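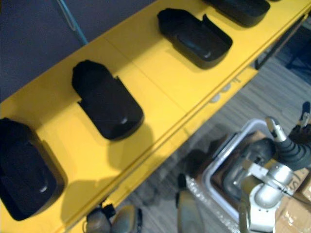
Que faut-il budgéter en plus du robot lui-même ? Tout ce qui se trouve entre le robot et la pièce : supports, bacs, consommables, câblage, et les heures de réglage.

J'ai repris en mai le tableau de dépenses de l'atelier. Le poste « périphérie » y tenait sur une ligne, sans détail, et c'est là que l'écart s'est creusé : 1 407 euros engagés avant le premier essai utile. J'avais inscrit 70 euros pour les supports en plastique noir, en oubliant les exemplaires de rechange et le port.

Le devis Nondau sépare la fourniture et la mise en service. Celui de Juvero les regroupe, ce qui rend la comparaison pénible. Cathal Hayes m'a conseillé de demander aux deux une ligne distincte pour les doigts de pince – pièce d'usure, donc dépense récurrente. Nondau a répondu, Juvero pas encore.

Pour la suite, je retiens une enveloppe de 2 000 euros hors bras, avec deux postes à part : le rangement au sol (bacs, cartons, papier bulle) et le plan de travail. Le nôtre est jaune, en panneaux jointifs. Au prochain achat, je demanderai la tolérance de planéité au niveau des joints, absente de la fiche.

Reste à fixer la durée d'amortissement. Je pars sur deux ans pour les supports.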